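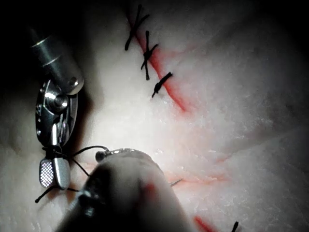 Segmenting teleoperated suturing demos: where does one stitch end?

Posted by Taras Kostiuk, February 17, 2018

I am recording suturing demonstrations on a two-arm teleoperated setup. The operator sits at the console, the instruments follow, and I log joint positions, jaw angle and video for both sides at 30 Hz. The goal is to train a policy on single interrupted stitches and later chain them together.

I have 323 demonstrations so far. My problem is the cut points. I currently start a new segment when the needle tip touches the pad and end it when the jaws open after the last throw. This breaks in two ways. First, the operator opens and closes the jaws many times while tying, so the "last" opening is picked wrong in a lot of files. Second, the thread is sometimes already wrapped before the log says the previous step is over.

I tried the automatic splitter in Claneo with default settings. It gave me 1231 segments, most of them too short to mean anything. Should I label by hand, or is there a signal I should be using? Also, do I need to keep the parts where the operator pauses?

Magdalini Petridis

Label by hand, at least for the first batch. Jaw angle alone will not work for knot tying. A regrasp and a release look the same in that channel.

What worked for us was to define the steps by what the thread and needle are doing and let the operator mark them with a foot pedal while working. Pedal presses come in late, so we shift them all back by a fixed offset and then check them against video. Our list is: position needle, drive through, pull thread, wrap, grab tail, tighten, cut. The wrap step is the one that needs care. We start it at the first frame in which the thread bends around an instrument, whatever the jaws are doing. 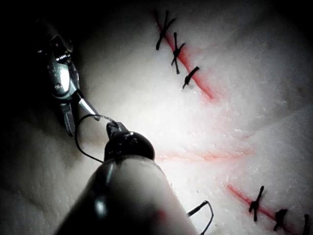

Wrap direction should be a label of its own. Operators switch hands between throws, and if both directions share one label the policy averages them and produces a motion that wraps nothing. Look at a moment when the silver jaws are spread and the thread makes a loop to the left and back beneath the tips. In joint space that is a fairly ordinary pose. Only the video tells you there is a loop, so the video has to be in the training input as well as in the labeling tool.

Pauses: cut them if both arms are still for more than 2 seconds and no thread is under tension. Otherwise keep them. Holding tension looks like a pause in the logs and it is part of the task.

Chang-ho Do

Agree with most of the above. Two additions.

Log the clutch. If the operator clutches out to reposition the hand controllers, the arms hold still and a splitter will often read this as a boundary. I would bet that accounts for a good part of your short segments. In Karras the clutch state is a separate topic and is off by default in the recorder.

Have 3 people label the same small set before you do the rest. Our disagreement on the end of "pull thread" was almost half a second until we wrote down a rule for it.

Glykeria Makris

just raise the minimum segment length in the splitter, it is in the config. worked fine for me on peg transfer. have not tried it on suturing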